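2026-03-28

Levé à sept heures moins le quart. Gelée blanche sur les toits, puis grand soleil vers neuf heures. J'ai pesé le levain avant le café : 200 grammes, comme prévu, avec une odeur un peu plus aigre que jeudi. Je l'ai rafraîchi à parts égales de farine et d'eau et posé sur l'étagère au-dessus du radiateur, le seul endroit de la cuisine où il monte à peu près normalement en mars.

Voilà onze semaines que je fais tout notre pain. Je relis les pages de janvier et je vois surtout des briques. Le premier vrai progrès est venu quand j'ai arrêté de suivre les durées du livre et que j'ai commencé à regarder la pâte. Le deuxième, quand Berenice Carrillo m'a montré comment façonner sans tout dégazer. Elle tire la pâte vers elle sur le plan de travail, deux fois, un quart de tour, et elle n'y touche plus. Moi je tripote encore trop.

Autolyse à dix heures. Farine T80 du moulin de Grudano, 535 grammes cette fois parce que je voulais finir le sac. Hydratation à 77 %. C'est plus que d'habitude et je l'ai senti tout de suite, la pâte collait au saladier et aux poignets. J'ai failli rajouter de la farine. J'ai attendu une demi-heure, incorporé le levain, puis le sel, et au deuxième rabat elle se tenait déjà mieux.
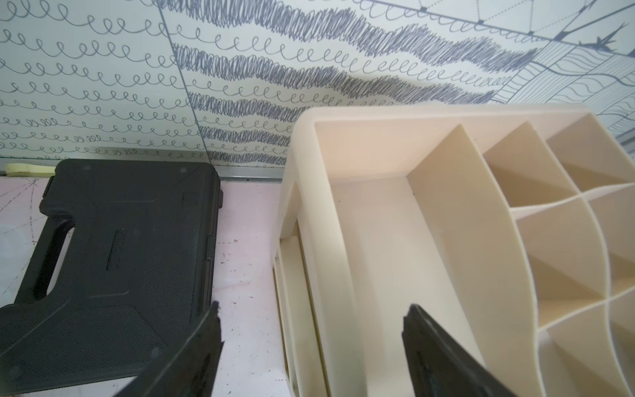
Entre deux rabats j'ai repris mes fiches. Depuis janvier je note chaque fournée sur un carton : farine, eau, température de la cuisine, heure d'enfournement, et une remarque sur la mie. Les cartons traînent dans le tiroir à torchons avec la lame, la corne, les élastiques et le thermomètre, et je perds dix minutes chaque fois. Il me faudrait un rangement de bureau comme celui en plastique crème, avec un grand casier ouvert d'un côté pour les fiches et des petites cases de l'autre pour le reste. Je n'ai pas envie d'acheter quoi que ce soit neuf pour ça. Je regarderai à la brocante de Deltlow dimanche prochain. En attendant, une boîte à chaussures.

Quatre séries de rabats en tout, à trente minutes d'intervalle. Cuisine à vingt degrés et demi à midi. Mangé une omelette et le reste de la soupe de poireaux debout, à côté de l'évier.

L'après-midi, Weidong Ye est passé rendre le moule à cake et il est resté deux heures. Il fait des pains à la vapeur et ne comprend pas qu'on puisse vouloir une croûte. Nous avons parlé farines. Il trouve ma T80 trop grise et prend la sienne chez Hou, en sacs de cinq kilos, très blanche, faible en protéines. J'en ai gardé un bol pour essayer une fougasse. Il m'a aussi dit que mon levain était trop liquide et que je devrais passer au levain dur si l'acidité me gêne. Elle me gêne un peu. À essayer la semaine prochaine, en gardant le liquide au froid au cas où.

Façonnage à quinze heures trente. Une boule et un bâtard. La boule est bien, tendue, lisse dessus. Le bâtard s'est étalé dès que je l'ai lâché et je l'ai repris une fois, ce que je n'aurais pas dû faire. Bannetons farinés au riz. La boule au frigo pour demain, le bâtard à température ambiante pour ce soir.

Ce qui me manque toujours, c'est l'œil pour la fin de l'apprêt. Le test du doigt, je veux bien, mais une pâte à 77 % revient lentement de toute façon et je ne sais jamais si elle est prête ou si elle est seulement molle. J'ai enfourné à dix-huit heures dix. C'était sans doute vingt minutes trop tard. 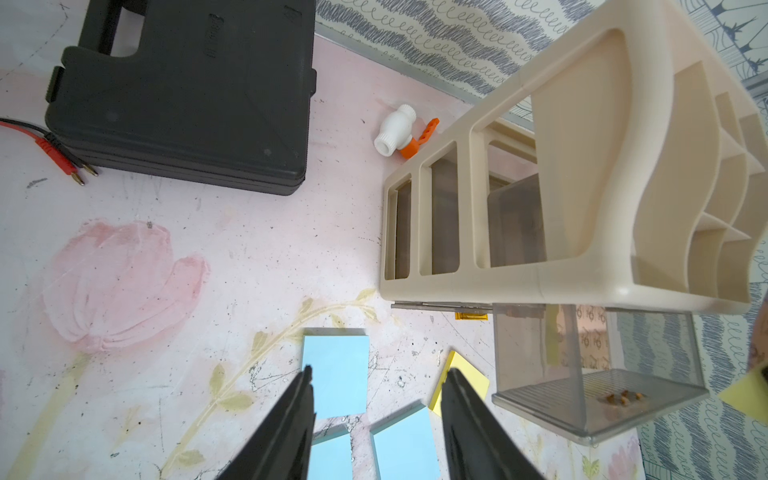 Blocs de mousse, bleu clair et jaune.

Cuisson en cocotte, vingt-cinq minutes couvert à deux cent quarante, vingt minutes découvert à deux cent vingt. La grigne s'est à peine ouverte. Le pain est plat d'un côté, assez beau de l'autre. Bonne couleur, brun soutenu, une cloque près de l'entame. J'ai attendu une heure avant de couper et ce n'était pas assez, la lame est ressortie collante. Mie irrégulière, de gros trous en haut et serrée en bas, ce qui confirme l'apprêt trop long ou le façonnage repris, ou les deux. Le goût par contre est le meilleur depuis le début du mois. Un peu de noisette, acidité discrète. Mangé deux tranches avec du beurre et le fromage de Tonoretti, et une troisième sans rien.

J'ai fait le compte des dépenses de farine pour mars. C'est plus cher que la baguette, moins cher que le pain au levain du marché, et ça ne compte pas le four. Je ne vais pas compter le four.

Appelé Berenice vers vingt heures pour le bâtard. D'après elle, je farine trop le plan de travail au façonnage, la pâte glisse et ne prend pas de tension. Elle conseille de mouiller légèrement la corne et de fariner seulement le dessus. Elle passe mercredi avec son couteau à pain, le mien écrase tout.

À faire demain : sortir la boule du frigo et l'enfourner directement, sans la laisser revenir, lame neuve, une seule entaille un peu couchée. Rafraîchir le levain le matin. Commencer le levain dur avec ce qui reste. Racheter du gros sel et du papier cuisson. Laver les torchons, ils sont raides de pâte sèche.

Levain à vingt-deux heures : doublé, bombé, pas encore retombé. Mis au frigo. Couché tôt.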